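회사 소개

힐로우(Hillow)는 원격조작으로 수집한 시연 데이터를 이용해 수술 로봇의 봉합 보조 동작을 학습시키는 연구개발 회사다. 임상 서비스는 제공하지 않으며, 의료기관과 대학 연구실에 시연 수집 장비, 기록 소프트웨어, 정제된 데이터셋을 공급한다. 환자를 대상으로 한 시술은 사업 범위에 포함되지 않는다.

사업 영역

당사의 업무는 시연 수집, 데이터 정제, 정책 학습의 세 부서로 나뉜다. 시연 수집 부서는 숙련 조작자가 콘솔에서 두 기구를 원격으로 움직여 봉합을 수행하는 과정을 기록한다. 기록 항목은 양측 기구의 관절각, 집게 개폐각, 콘솔 입력값, 영상이며 모든 채널은 동일한 시각 기준으로 동기화된다. 조작자의 입력값과 기구의 실제 위치는 별도로 저장한다. 두 값의 차이는 케이블 구동부의 유격과 지연을 추정하는 데 쓰인다.

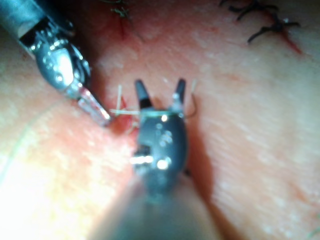 손목부 영상은 당사 데이터셋에서 비중이 가장 큰 채널이다. 고정 시점 영상은 두 기구의 상대 위치를 파악하기에 유리하지만, 집게와 실 사이의 거리는 근접 시점에서 더 잘 추정된다. 대신 근접 시점에는 고유한 문제가 있다. 자기 기구의 축이 화면 아래쪽을 넓게 차지하고 초점에서 벗어나며, 화면 왼쪽 아래의 강한 반사가 조직 표면의 세부를 지운다. 벌어진 두 집게 바로 아래로 녹색 실이 지나가는 구간처럼 실의 일부가 기구와 겹치는 경우, 정제 부서는 실의 경로를 추정해 채우지 않고 가려진 구간을 '불명'으로 표기한다. 불명 구간은 학습 시 손실 계산에서 제외된다.

시연 방식

시연은 두 가지 방식으로 수집한다. 첫째는 양손 원격조작이다. 조작자는 좌우 조종간으로 두 기구를 동시에 제어하며, 손의 이동량은 축소 비율을 적용해 기구에 전달된다. 둘째는 교정 시연이다. 학습된 정책이 동작을 수행하는 동안 조작자가 대기하다가 필요한 시점에 제어권을 넘겨받는다. 제어권이 바뀐 시각과 그 직전의 정책 출력은 반드시 함께 보존한다.

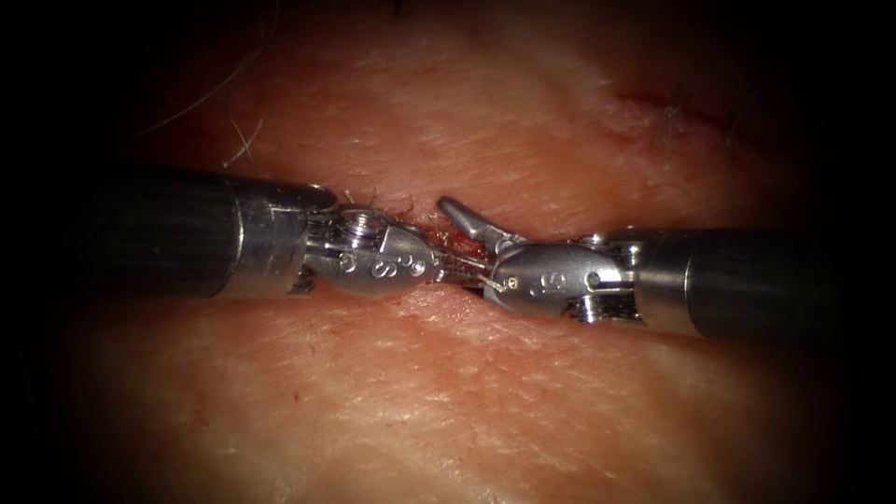 절개부 위에서 좌우 기구 사이에 걸린 봉합사. 고정 시점.

실을 넘겨주는 동작은 봉합 과정 가운데 별도의 하위 과제로 분류한다. 한쪽 집게가 실을 쥐고 반대쪽 집게가 열린 상태에서 접근하는 구간은 시간이 짧고, 조작자 간 편차가 크다. 당사는 이 구간의 시작과 끝을 집게 개폐각만으로 판정하지 않는다. 개폐각 신호로 후보 구간을 찾은 뒤 검수자 두 명이 영상을 보고 확정하며, 판정이 다르면 세 번째 검수자가 결정한다.

데이터셋

Kamel: 결절 봉합 시연 2,972건. 양손 원격조작으로만 수집하였다.
Cisska: 교정 시연 3,555건. 정책 출력과 조작자 입력이 함께 포함된다.
Dusska: 실 전달 및 바늘 재파지 구간만 분리한 2,000건. 구간 경계가 수작업으로 표기되어 있다.

실패한 시연은 삭제하지 않는다. 바늘을 놓친 경우, 실이 꼬인 경우, 조작자가 중단한 경우를 각각 다른 코드로 분류하여 보관한다. 이용 기관은 학습 목적에 따라 실패 시연의 포함 여부를 선택할 수 있다. 데이터셋 간 중복 시연은 식별 번호로 확인할 수 있다.
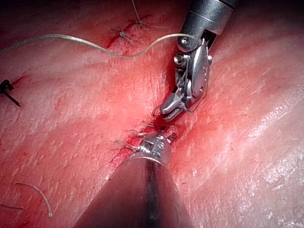
절개선 위의 톱니형 집게와 곡선형 봉합 바늘. 위쪽에는 매듭을 마친 두 땀이 있다. 손목부 시점.

조작자 자격

신규 조작자는 시연 200건을 수행한 뒤 평가를 받는다. 이 단계의 기록은 연습 자료로만 보관되며 배포 데이터셋에 포함되지 않는다. 평가 항목은 바늘 삽입 각도, 땀 간격, 매듭 장력, 불필요한 조직 접촉이다. 작업 속도는 평가하지 않는다. 초기에는 소요 시간을 점수에 반영하였으나, 짧은 시연일수록 바늘 재파지 동작이 급격해져 학습 자료로 적합하지 않았다. 해당 항목은 평가표 개정 시 삭제되었다.

조작자별 식별 코드는 데이터셋에 남는다. 동일 과제라도 바늘을 쥐는 위치와 매듭을 감는 방향이 조작자마다 다르기 때문이다. 이름 등 개인정보는 배포본에서 제외된다.

구성원

라티파 라마단(Latifa Ramadan) 대표. 원격조작 콘솔의 제어 구조 설계를 총괄한다.
울리아나 디덴코(Uliana Didenko) 시연 수집 부서장. 조작자 교육과 평가 기준을 관리한다.
쑤친 리(Suqin Li) 정책 학습 부서장. 모방학습 모델과 제어권 전환 판정 모듈을 담당한다.
마레이커 더 흐라프(Marijke De Graaf) 데이터 정제 부서장. 영상 동기화, 구간 표기, 배포본 검수를 맡는다.
아나스 알라위(Anas Alaoui) 장비 기술 책임. 기구 교정과 카메라 장착부의 유지보수를 담당한다.

장비 및 교정

양측 기구는 수집 세션을 시작하기 전에 영점을 다시 맞춘다. 교정값은 시연 파일의 머리 부분에 기록되며, 세션 도중 기구를 교체하면 새 세션으로 간주한다. 손목부 카메라는 분리 후 재장착할 때마다 기구 좌표계와의 변환 행렬을 다시 측정한다. 측정 오차가 기준을 넘는 세션은 배포하지 않는다.

협력 및 이용 문의

데이터셋 이용을 원하는 기관은 연구 목적, 사용 장비, 필요한 채널을 기재한 신청서를 제출해야 한다. 상업적 이용은 별도 계약을 따른다. 시연 수집 위탁은 과제 정의서 검토 후 일정과 비용을 안내한다. 기관 방문 및 콘솔 시험 조작은 사전 협의를 거쳐 진행하며, 7월에는 장비 점검으로 방문을 받지 않는다.

최종 수정: 2026년 2월 12일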